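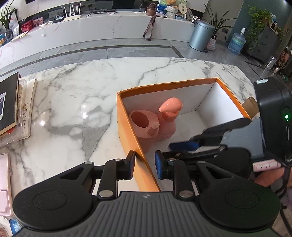 Nayara Prado wrote in to say that her bathroom counter fills up again within a week of every cleanup, and she asked where to start. Start with one box per shelf.

1. Empty the shelf and wipe it down.
2. Measure the depth. Mine is 54 cm, so a 60 cm box stuck out – check before you buy.
3. Stand tall bottles at the back and cups in front.
4. Set a timer for 60 minutes and stop when it rings.

Small boxed things, such as card decks and games, go on a separate shelf. Stand them upright with the front facing out.

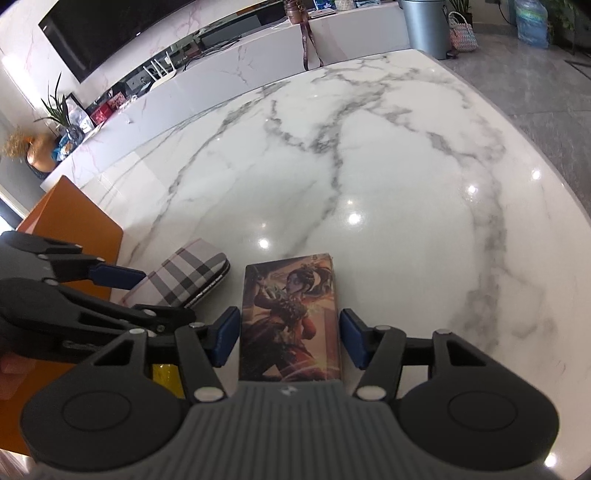
Card box with illustrated front, held upright

Label the shelf last.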